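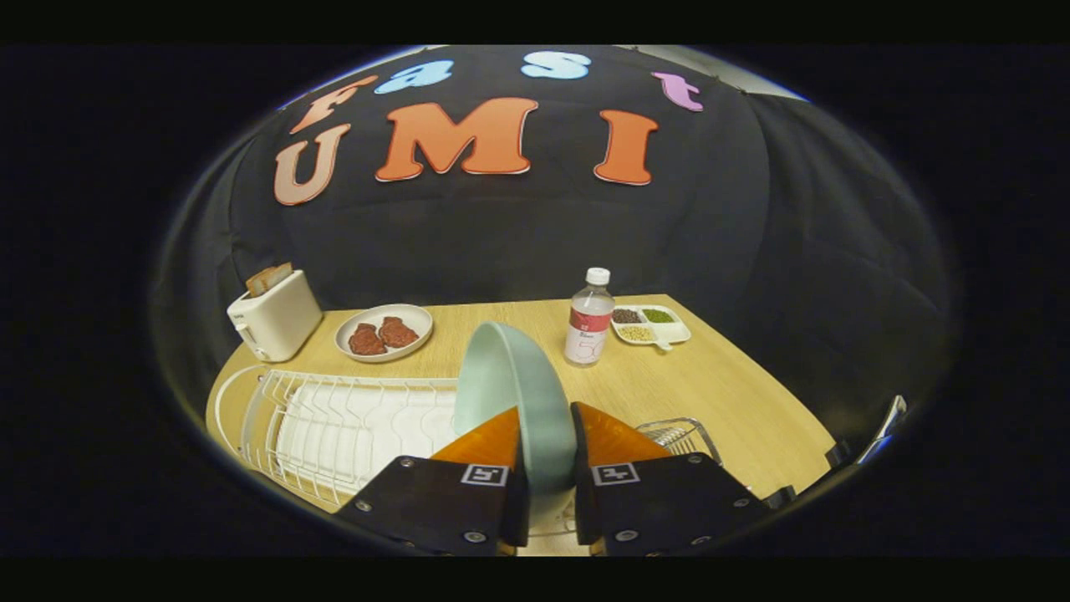
Photo: Ye-ji Ham / Greenwood Makers' Room

Section 3. Hanging a Fabric Backdrop and Pinning Letters

Now the fun part! Your Alent stand is up, the feet are locked, and it's time to turn two poles and a crossbar into a wall you can decorate any way you like. Dark cloth is our favorite for this. Soft colors like peach, light blue and lavender really jump off it, and you can read the words from the far side of a big room.

What you need

Alent stand, assembled (see Section 2)
Fabric panel, 242 cm wide
Veltton spring clips (in the small bag)
Straight pins with flat heads
Foam letters, bought or cut at home

Hanging the fabric

1. Lower the crossbar to its bottom setting. You can do all the clipping at chest height this way, with no ladder at all.

2. Find the hemmed edge of the fabric and fold it over the bar toward the back. Leave a hand's width hanging behind.

3. Clip the middle first, then the two ends, then fill in between. Working from one end to the other drags the cloth sideways, and you'll have to start over (we've done it plenty of times).

4. Raise the bar one side at a time, a notch on the left, a notch on the right, until it reaches 190 cm. Tighten both collars.

Note: Soft folds are fine, and we like them! If you want the cloth flatter, put a clip on each pole near the bottom and pull gently outward.

CAUTION: Keep fingers clear of the collars while the bar is moving. Never raise the bar with letters already pinned on.

Pinning the letters

5. Lay your words out on the floor in front of the stand. Short words on two rows work beautifully, and mixing small letters with capitals gives the whole thing a lot of life.

6. Start with the widest letter in each row and work outward from it.

7. Push each pin through the foam close to an edge, into the cloth, and back out again. Use 2 pins for a narrow letter and 3 for a wide one.

8. Step back and look before you go on to the next row. Moving a letter now takes a few seconds.

CAUTION: Pin points can stick out behind the fabric. Keep small children away from the back of the stand, and count your pins in and out of the box.

Note for curved set-ups: With the Fidarent side wings attached, the cloth wraps around toward the viewer. Hang the wings before step 5, and check your spacing from where people will be standing.

Taking it down

9. Remove all letters, then all pins, then lower the bar and unclip. Store foam letters flat with nothing heavy on top.

Section last revised May 6, 2025. Lighting is covered in Section 4.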